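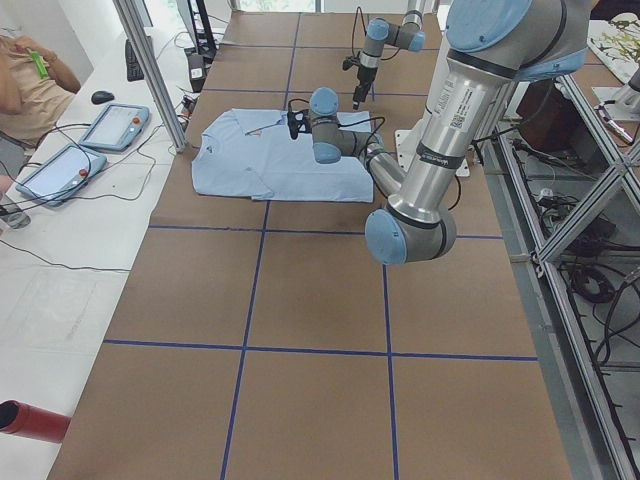
Subtitles for a small foreign film night, any cheap way to do it?

posted by reelslow

Our film club in Terkunstead has the back hall in April for one evening of short films, all in a language that maybe four people in town speak. The filmmaker's cousin has kindly offered to stand at the side and translate out loud. I have heard him do this. He gives his opinion of the acting as he goes.

We have 148 seats, a projector older than some of our members, and a budget of 100 dollars, part of which is already promised to cheese. The films run 30 minutes in all and I have a typed English script for each one, but no timings. What would you do? Doors are at 7:15 pm if that matters.

hastmont_projection

Make the subtitles yourself. Get any free subtitle editor, load the film, paste in the script, and tap a key each time somebody starts and stops talking. Save it as an SRT file with the same name as the video, in the same folder, and most players will pick it up.

Allow a full evening for each ten minutes of film the first time. Keep it to two lines on screen and cut the wording hard. People read slower than they think, and slower again with a plate of cheese. Then go to the hall and sit in the back row, because the bottom line will be hidden behind the heads in front. We raised ours a good way up the picture at Hastmont and the complaints moved on to the heating.

Check you have permission to show the films with added titles, too. One email to the filmmaker, keep the reply.

pangaribuan_fan

just use the cousin

oldusher1393

I'd print the scripts as a handout for anyone who wants the full text, and still do the subtitles. We tried handouts alone at the Gorncombe arts center. The hall was dark, so everybody got out their phones to read them, and you could have landed a plane in there.

Let the cousin introduce the films. Five minutes, before the lights go down, and somebody else holds the microphone.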